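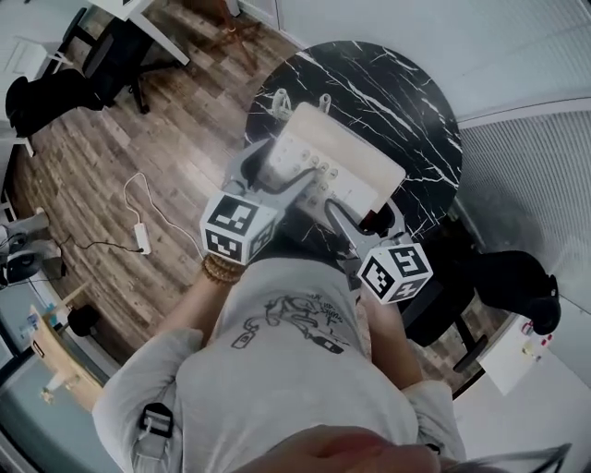 Ridgeway Community Hall
Quarterly Premises Safety Inspection: Checklist and Comments

Date of inspection: Sunday, June 20, 2021
Inspected by: Konrad Hofstetter, Premises Safety Officer
Areas covered: main hall, kitchen, foyer, rear store, car park
Areas not covered: roof space (hatch locked, key held at Veststead office)

Ratings used: Satisfactory (S), Attention required (A), Immediate action (I), Not inspected (N)

1. Fire safety

1.1 Escape routes clear and unlocked during use: A
Stacked chairs were standing within the marked area beside the east exit. They were moved during the inspection. Hirers must be reminded that the yellow floor marking applies at all times, including while the hall is being set out.

1.2 Extinguishers in place, pins and seals intact: S
All within service date. The bracket in the foyer has worked loose from the wall and should be refixed at the next maintenance visit.

1.3 Alarm call point test: S
Call point 5 tested. Sounders heard in every area, although faint in the rear store with the door closed. Test entered in the log book.

1.4 Emergency lighting: A
The fitting above the stage steps did not come on when the key switch was operated. The same fault was recorded in May. Erkix have been asked to attend and to replace the whole unit if the battery cannot be obtained.

1.5 Fire doors close fully on to the frame: A
The kitchen door catches on the floor covering and stops short. Do not plane the door. The closer is to be adjusted first and the result reported to the office.

2. Electrical

2.1 Portable appliances labelled and in date: S
One extension lead without a label was withdrawn and placed in the office.

2.2 Distribution board accessible, cover secure: S
Circuit chart is legible but does not show the new outside light.

2.3 Meter reading taken: S
3,921

3. Kitchen

3.1 Hot water temperature and warning notice: S
Notice faded. Replacement requested.

3.2 Fire blanket: S
No comment.

3.3 Floor surface: A
Vinyl lifting in front of the sink for a length of some 17 centimetres. Taped as a temporary measure. The tape is to be checked before each booking until the repair has been carried out.

3.4 Cleaning products stored securely: S
Jivamell floor cleaner is now kept in the locked cupboard, as requested in the previous report. The data sheet should be placed in the folder with the others.

3.5 First aid box: A
No eye wash, and only one small dressing remaining. The contents list inside the lid should be initialled whenever an item is taken.

4. External areas

4.1 Paths and steps: S
Moss on the north path has been treated. Inspect again before the autumn.

4.2 Handrail to ramp: I
The lower fixing has sheared and the rail moves under light pressure. The ramp was closed with a barrier and a notice was placed at the gate. Level access is by the side door until further notice, and the side door must be unlocked before any hirer arrives.

4.3 Car park lighting: N
Inspection carried out in daylight. To be checked by the evening key holder.

4.4 Refuse store: S
Bins kept clear of the building as required.

5. Records

5.1 Accident book available: S
There were 2 entries in the period, both minor. The second has no signature, and the hirer has been contacted.

5.2 Insurance certificate displayed: S
Current certificate on the foyer board. The expired copy behind it was removed.

Repairs under items 1.4 and 4.2 are to be confirmed in writing to the Veststead office. Item 4.2 remains open, and the barrier must not be moved without the agreement of the inspecting officer.

Signed: K. Hofstetter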